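Notebook, textile bench, October

Picking up the linen shrinkage problem where it was left, meaning on the drying rack under a dish towel with "DO NOT MOVE" on it. It had been moved.

Background for whoever reads this after me: Mellmont sent a bolt of undyed cotton and wants to know how much to allow when cutting bedding from it. Their supplier, Studton, says the cloth is pre-shrunk. So did the last supplier. We cut test squares, marked a 1,000 mm line on each in laundry pen, both warp and weft, and started washing.

8:40 a.m. First wash, warm, Gumede detergent, no softener. The laundry pen is advertised as permanent and seems to mean it in the sense that a summer job is permanent. Re-marked every line with red thread, a single running stitch with a knot at each end. Should have done that to begin with. I wrote exactly this in the spring and did not read it.

Edges: the unhemmed squares ravel badly in the drum and the loose yarns tie themselves around everything else. Next batch gets a zigzag on all four sides. I tried pinking shears on one square and ended up with the same mess, but with a decorative border. 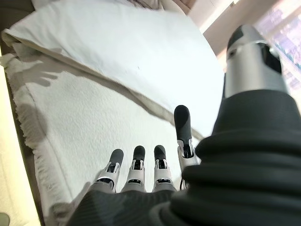
Also worth keeping in mind that a square cut near the selvage behaves differently from one cut out of the middle of the bolt. The selvage piece has pulled into a shallow curve and won't lie flat without being bullied. I'm leaving those out of the average and logging them on their own page, so that Mellmont can see we noticed.

11:15 a.m. Measured after the first wash and a tumble dry. Warp line came back at 962 on the worst square. Not what I would call pre-shrunk. Pre-optimistic, maybe. The weft barely moved, which fits a cloth that was held under tension lengthwise when it was finished and is now relaxing at the customer's expense.

Checked the steel rule against the other steel rule. They agree. Checked both against the tape measure from the drawer, which does not agree with anyone. Tape measure has been retired to the job of holding the drawer open.

Noon. Ran the second wash during lunch. The machine walked again on the spin cycle and is now noticeably closer to the door. Put it back and re-leveled the front feet. The left one has no lock nut. If you borrowed the lock nut, I don't need to know why.
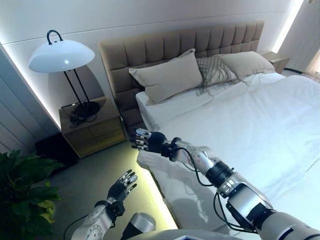

Ironing is where most of the error gets in. Press a damp square with any enthusiasm and you can stretch the warp back out by several millimeters, then write down a lovely number that will last until the next wash. From now on: lay flat, smooth by hand from the center out, leave overnight, measure in the morning. Mellmont may ask whether any of this matters on a made-up bed, and I'd say it matters along the edge of the mattress, where a sheet that has lost length stops reaching and starts riding up. A loose top layer is more forgiving, as it only has to lie there. For the report I'll quote the fitted and flat pieces separately and suggest they cut the fitted ones long.

2:30 p.m. Bririsent called about the steamer we returned. They would like the box. We don't have the box. They would like to know what happened to the box. It has been holding fabric offcuts since the day it arrived and is a very good one, so I said I'd look.

Numbers so far, warp direction only, middle-of-bolt squares:
Start: 1,000 mm
After wash 1, worst square: 962 mm
After wash 2: still damp, see tomorrow

Left to do:

1. Zigzag and re-thread the second batch. Use the red thread, the blue runs.

2. Repeat at 100 percent line dry, no tumbling, to see how much of the loss is the dryer's doing. Clear the rack first. Put a better sign on it.

3. Make up one full set from washed cloth and one from unwashed, put each on the same mattress, and compare the drop at the sides.
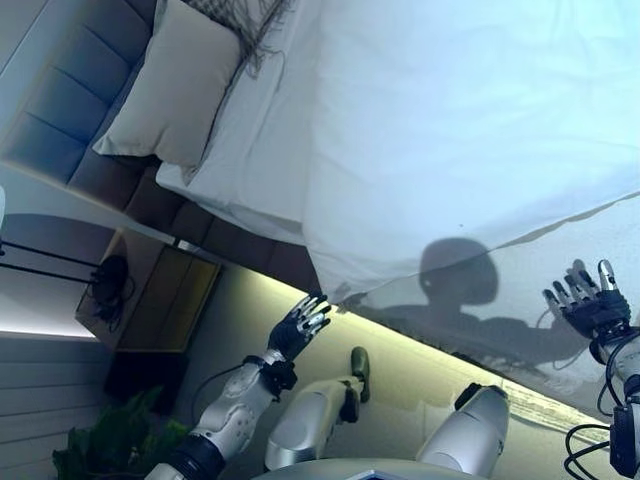

4. Write to Studton and ask what they think pre-shrunk means. Be polite. Draft it, wait a day, take out the second paragraph.

5. Lock nut.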